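Wrist camera mount, third version

19 Oct 2024

The third camera mount is on the arm and it has stayed on for a full week of evenings, so I'm writing it up before I forget what I changed.

For anyone new to this blog, I have a small desktop arm in the back half of my sewing room. I started on it in June. It has a two-finger gripper and I want it to pick up flat, floppy things and put them in a tray. Rigid blocks were fine from the first month. Flat things are hard, and clear plastic is the worst of them.

The first mount was a bracket I printed in a hurry and screwed to the side of the wrist. It put the camera too far back. When the gripper came down on something, the fingers covered it, and I was steering from memory for the last part of the move. The second mount moved the camera out to the side on a longer arm. The view was better but the arm flexed. Every time the wrist stopped, the picture shook for a bit, and any frame grabbed in that time was useless.

Version three is shorter and thicker. I added a rib along the back and went up to 40 percent infill. I also stopped using self-tapping screws, which had chewed out the holes on version two, and put in heat-set inserts. The inserts came from Moltport in a mixed bag and I only needed the smallest size. If you haven't used them, practice on a scrap print first. I ruined one good part by pushing an insert in crooked, and it can't be pulled straight once it cools.

The cable took longer than the mount. It used to loop out to the side, and when the wrist turned past a certain angle it would catch on the elbow and pull the plug partway out. The camera would drop off the bus and the program would hang waiting for it. I now run the cable up the back of the wrist with a tie at each joint and leave slack only at the elbow. I also added a timeout in the code, so a dead camera stops the arm instead of freezing everything. That should have been there from the start.

The controller board is a Vistar, bought used. It works, but it's fussy about power. With the old supply, closing the gripper while the shoulder was moving could reset the board. I swapped in a bigger supply and haven't had a reset so far. The fingers are still the ones that came with the Savchuk kit. I tried gluing strips of rubber to them, and the rubber peeled off within a day, so I'm back to bare tips until I find a better glue.

Valentyna Melnychuk from the Condale workshop looked over my grab routine when I was there to use the drill press. She said I was closing the fingers too early and too fast. On a hard object that doesn't matter much. On a thin bag, the first fingertip to touch just shoves it across the table. Her suggestion was to come down until one finger is lightly pressing, wait, and then bring the other one in slowly. I rewrote the routine that way. It's slower, but fewer things end up on the floor.

Detection is the other half of the problem. The table has a marble pattern and the wallpaper behind it is very busy, and clear plastic shows you whatever is under it or reflected in it. My first model was trained on 328 pictures and marked veins in the tabletop as the edge of a bag. I'm now up to 863, taken at different times of day with the lamp on and off. It still misses bags that lie flat with no creases. I've been told to aim for 2,000 pictures before I start blaming the model, so I'm going to keep collecting and leave the settings alone.

I thought about putting a plain mat down. It would make this easier, but I'd like the arm to work on the table as it is, and I don't want to roll up a mat each time I need the space for cutting fabric.

Still on the list: glue for the fingertips, a proper strain relief at the plug, and a cover for the wrist screws so they stop collecting thread. I'll post the mount file once I've fixed the one hole that is slightly off. If you print it before then, open that hole up with a hand drill and it will fit.

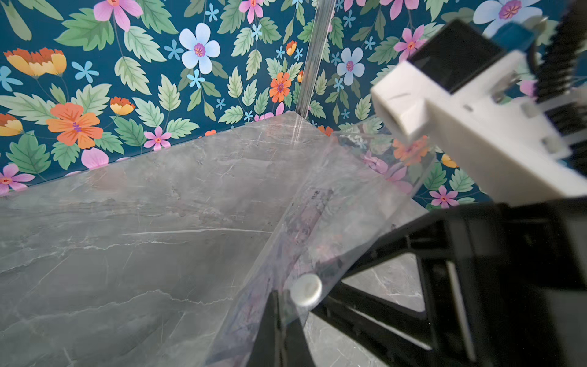

Wrist camera view, with a fingertip over the clear plastic next to the little white disc.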